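4. Retirement Records and Residual Value

4.1 Sources

The retirement records used in this section come from the asset registers of three employers, referred to by the towns in which their main offices stand: Villar, Gidton and Kirnness. Each register lists desktop computers by purchase date, purchase price, department of assignment and date of removal from service. The Villar and Gidton registers also give a removal code. The Kirnness register gives a free-text remark, which was recoded by hand using the scheme in Appendix B.

After duplicate entries were removed, 318 machines remained. Laptops, shared terminals and servers were left out. A machine that moved between departments was kept as a single record and assigned to the department that held it longest. Records with no removal date were treated as censored on April 16, 2020, the day the last register was copied.

Resale prices were taken from the ledgers of Biswas, a regional dealer that bought retired office equipment from all three employers during the study period. The ledgers give one price for each lot and do not break it down by machine. Where a lot held more than one model, the price was divided in proportion to original purchase price. This rule overstates the value of older machines in mixed lots, and Section 4.4 repeats the main estimates with mixed lots excluded.

4.2 Whole-unit value and component value

Accounting practice treats a desktop computer as one asset with one service life. The secondary market does not follow this practice closely. A dealer may sell a tower whole, or may remove the parts that hold their price and sell the rest by weight. The point at which the second course pays better than the first depends on the price of the parts and on the labor needed to reach them. Graphics cards, memory modules and drives are the parts most often priced separately in the Biswas ledgers. Power supplies and cases almost never are.

Labor is the less studied of the two terms. Strickland's survey of dealer workshops treats access time as a fixed cost per unit, the same for every model. The ledgers give reason to doubt this. Models with carrier-mounted drives and latched expansion slots appear more often in the parts columns than models of similar age and price with screw-mounted parts, and the gap is widest in the oldest group, where little value is left to pay for labor. Figure 3 shows parts of the kinds at issue.

Figure 3. Component access in desktop hardware. First image: open tower with expansion-slot latches and a graphics card or other expansion component above the motherboard. Second and third images: blue plastic drive carrier parts beside ribbed metal and gray molded plastic.
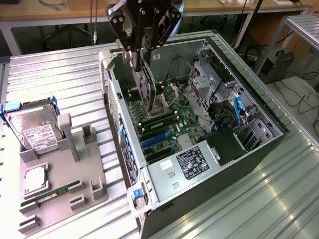
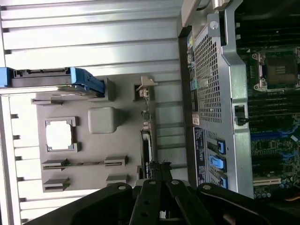
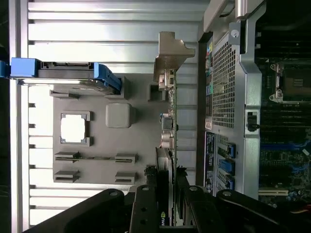
Department of Economics and Resource Accounting, Kirnness College

4.3 Estimation

Time to retirement was modeled with a discrete hazard in quarterly steps. The covariates are purchase price, department type, employer and an indicator for whether the model accepts a second drive. Department type has three levels: clerical, technical and public-facing. Age enters as a set of dummy variables, so no shape is imposed on the baseline hazard.

The baseline rises slowly over the first 11 quarters and then steeply. The steep part coincides with the end of the standard warranty at Villar and Gidton. At Kirnness, where warranties were bought separately and lapsed at different times, the rise is smoother and begins later. This pattern is consistent with a warranty effect on retirement that is separate from physical wear, although the registers contain no direct measure of wear and the two cannot be fully told apart.

Machines in technical departments leave service earlier than those in clerical departments at every age. Part of this difference reflects reassignment. A technical department that orders new equipment tends to release its old equipment for use elsewhere, and the register does not always record the transfer. At Gidton, 14 records show a removal code followed by a new entry for the same serial number under another department - these were joined before estimation. Unjoined cases of the same kind probably remain in the Kirnness data.

The seasonal terms deserve a brief remark. Retirements cluster in January at all three employers, in line with the start of the budget year. The cluster is a feature of bookkeeping and carries no information on condition. Quarterly steps absorb most of it, and moving the step boundaries by one month leaves the coefficients close to their original values.

4.4 Sensitivity to lot pricing

Excluding mixed lots removes nine lots from the Biswas ledgers. The estimated decline in whole-unit value becomes steeper in the later years, as expected from the division rule, while the early years are almost unchanged. The ordering of models by component value is the same in both samples.

A second check replaces the proportional rule with an equal split. The equal split raises the value of cheap models and lowers that of costly ones - a mechanical result - and it reverses the order of two mid-priced models that were nearly level to begin with. The sign of the carrier-mounted drive term is the same under either rule, but its standard error grows under the equal split and the term should be read with care in that version. Full results for both checks are given in Appendix C.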